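Plikgate opens its doors in Vusden

Posted 15 November 2020

Emese Bakos had been talking since nine in the morning when I caught up with her, and she asked if we could do the interview sitting down. She runs the household manipulation group at Plikgate, which means she is in charge of teaching robot arms to pick things up and put them down in other people's homes. The company had let the public in for the day, in small groups with masks on and the loading doors open. It was cold enough inside that most visitors kept their coats zipped.

Plikgate has the ground floor of the old Balogh building in Vusden, behind the bus garage. There used to be a bottling line in there, and you can still see the bolt holes in the concrete. The company moved in with four people. It now has 13, and Bakos said they are starting to argue over desks.

I had gone around with one of the afternoon groups before we spoke. The tour starts at a workbench where an arm puts cups on a shelf, moves on to a row of computers, and finishes at a table where people can steer an arm themselves with a pair of hand controllers. The last stop had the longest line.

"Everybody wants to drive," Bakos said. "I understand it. But if you ask me where the work gets done, it's the computers. We have 200 tasks written up now and most of them have never been tried on a real arm. They're in the simulator."

The simulator is called Davesico. Plikgate wrote it in-house, and that name is on the door of the room where it runs. I asked her to explain what it does for someone who had come in off the street, as I more or less had.

"It's a room on a computer," she said. "There's a floor, there's furniture, there are objects with weight and friction. You put an arm in it and the arm tries to do something. If it drops a bowl, you reset and the bowl is back. You can do that all night with the lights off."

She doesn't claim that it looks good. A boy on my tour told her that his games looked better, and she agreed with him on the spot. When I brought it up later she laughed and said he had asked better questions than most of the adults.

"He wanted to know why the bowls had corners. So I told him. A round thing in the computer is made of flat pieces. The more pieces, the rounder it is, and the slower everything runs. For picking up a bowl by the rim, you can get away with fewer than you'd think. For a wine glass you can't."

What about the shadows, I asked, which had looked ragged to me on the big monitor?

"Same kind of answer. We could have soft shadows. We'd pay for them in time. Marjan has a list of things she would like to fix in the pictures, and the shadows are on it, but they're not near the top."

Marjan Hashemi builds the scenes. She came over partway through our talk with two paper cups of tea, gave one to Bakos and stayed. Before Plikgate she drew kitchens for a furniture chain, and she said the new job is close to the old one with the tidying left out.

"In a kitchen catalog everything is lined up," Hashemi said. "Here I spend my time making it worse. I turn things a little. I put cloth under them so the ground isn't flat. I put a book where you'd want to put your hand."

The book was a subject several visitors had raised. Most of the scenes in Davesico contain at least one, and the titles are not the sort you would take on vacation. Hashemi said that she picks covers with big lettering and strong colors, and that she doesn't much care what the books are about. Bakos said that she does care, slightly, and that she would like a novel in there once in a while.

I asked why there was so much bedding. On the tour we had been shown kitchens, a hallway and a bathroom shelf, but it was the soft surfaces that the guides kept coming back to.

"People leave dishes on beds," Hashemi said.

Bakos gave the longer version. "A table is easy. You know how high it is and you know it will stay that high. A bed or a sofa is a different matter. There's cloth with folds in it and the cloth has an edge, and then there's another surface under the cloth. If the camera thinks a fold is the edge of an object, the arm goes to the wrong place. We wanted to have that problem on the computer before we had it in somebody's apartment."

She pulled up one of the bowl scenes to show me what she meant.

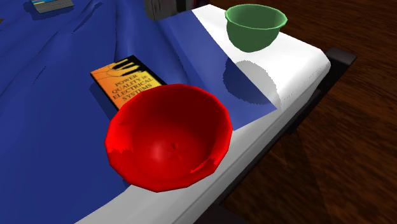
A bowl scene in the Davesico simulator, with a textbook on the blue cloth. Courtesy of Plikgate

"Look at the green one," she said. "Its shadow is down here, and there's a gap between the two. You and I see that and we know right away the bowl isn't sitting on anything. A program has to learn it. And the shadow goes over two materials, so it's navy on one side and gray on the other. That's a good one to learn from."

The red bowl is the one she talks about most when schools visit. It is near the edge of the white surface, and she uses it to ask the kids where they would grab it and which side they would stay away from. She said the answers are all over the place, and that some of them are better than what her own group first came up with.

I asked how much of what is learned in there carries over to the real arms at the front of the building. She took a while to answer.

"Some tasks carry over the first afternoon. Cups on a shelf did. Others work perfectly on the computer and then you try them out here and the arm pushes the thing across the table like it's never seen one. Real cloth is the worst. Ours behaves itself. Real cloth gets caught on a finger and comes along for the ride."

Had that happened during the open day?

"Before lunch," Hashemi said.

"Before lunch, with a dish towel," Bakos said. "We stopped the arm and took the towel off it and started again. I would sooner have people see that than watch a video where we cut it out."

Visitors had left their questions on cards in a box by the exit, and she had read through part of the pile. A good number were about price, which she can't answer, as nothing is for sale. Some were about jobs. One woman who looks after her father wanted to know if a machine could bring him his breakfast bowl and take it away again, and Bakos had put that card in her pocket.

"That's the task," she said. "Take it away again. Bringing it is one thing, because we decide where it starts. When you come back for it, it could be anywhere. It could be on the blanket with a book next to it. So I'm going to write to her and tell her it's what we're working on, and that it will be a while."

Plikgate plans to open the building again in April, with two more arms on the floor if the deliveries come through. Hashemi wants a station where visitors can lay out a scene themselves – drag the objects in, turn them, pile them up – and then watch the simulated arm try to deal with it. Bakos likes the idea but worries about the line.

The last group was coming in through the loading doors as we finished. Bakos put her mask straight, handed back the cup and went to meet them at the workbench, where the arm was still putting cups on the shelf. Sign-up for the April visits will be at the front desk and on the company's site.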